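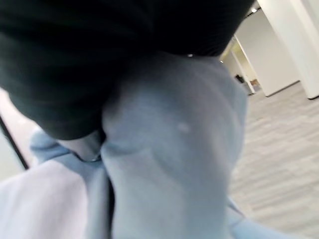 What does Plisport do?

Plisport picks up, sorts, washes, folds and puts away household laundry and linens. We work in people's homes and in small guesthouses, and we take the heavier items back to our own wash room on Votach Street.

About us

Braulio Meléndez and Teodora Nikolaidis started Plisport after several years at the Sivent linen service, where they handled hotel sheets by the cartload. They wanted to do the same work for private homes, where every load is different. The first customers were neighbors and one eight-room guesthouse, the Văduva, which is still with us. Today we visit 45 homes on a regular schedule and wash 300 pounds of linen on a normal working day.

How a visit goes

A standard visit takes 2 hours. We begin in the bedrooms and work toward the laundry area. Anything on a bed, a chair or the floor is gathered first, and pockets are emptied into a tray that stays in the room. Clothes are sorted by color and weight. Snaps and zippers are closed. Items with a care label we can't read are set aside with a note and are not washed until we hear from you.

Folding is done on a flat surface, usually the bed once it has been made. Shirts are folded to fit the drawer they go into. Tell us at the first visit if you prefer hangers, and we will write it on your card. 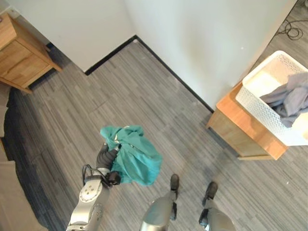

Our rule for floors is simple: cloth comes up before anything else happens in the room. Marisol Bermúdez, our training lead, teaches this in the first week. Vacuuming, moving a chair and stripping the bed all wait. A bunched-up piece like the teal cloth gets shaken out and checked on both sides before it goes in a basket, and it is sorted with the blues and greens. Bedside rugs are lifted only if you have asked for them to be cleaned.

Who works here

Braulio runs the wash room. Teodora handles scheduling and new customers. Marisol Aguirre looks after repairs, mostly buttons, hems and torn pillowcases. Oratile Coetzee drives the van and keeps the guesthouse accounts. Visits are made by the same person each time whenever the schedule allows.

What we don't take

We do not clean leather, fur or wedding dresses. We do not iron pleats. Comforters larger than king size need a separate booking.

New customers

We are taking new homes again starting in February. Please include the number of bedrooms and the kind of washer you have when you write to us.

Page last updated 23 Dec 2024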